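4. Teaching a chore: clearing up fruit

I'm often asked whether a machine can tidy a dining table yet. My answer after up to 200 practice runs with Pimon is "sort of". It copes nicely with one thing at a time on a clear surface, but give it a full plate and it gets muddled. So please start small!

1. Put one large plate near the middle of the table. Leave whatever cloth you normally have on it.

2. Add fruit of different sizes. I like two pears and a mandarin, plus something little that wants to roll away.

3. Open the grippers fully before you bring them over the plate. 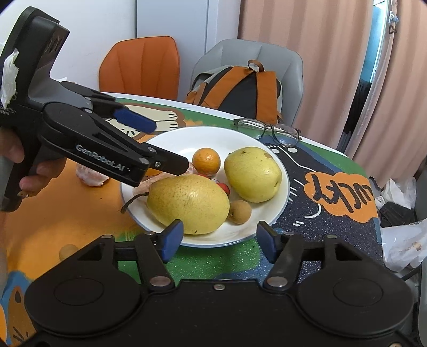

4. Start with a pear. Close in slowly around the fat part and leave the stem alone — Pimon loves a stem, and it's a terrible handle.

5. Lift, pause, and set the pear down beside the plate. Save the run under a name you'll recognise in August (I have a folder called 2483 and no idea what's in it).

6. Do the mandarin next, then the small fruit.

Note: peeled citrus is still beyond it. Osamu Yokoyama got two clean lifts out of a whole afternoon, and he's far more patient than I am. Leave it for your own hands, or eat it.

Caution: keep glasses, phones and bag straps well away from where the fingers will travel. Pimon doesn't know your spectacles from a satsuma.

If the fingers stall half closed, you'll get code 1673. Open them, wipe the pads with a dry cloth and go back to step 3.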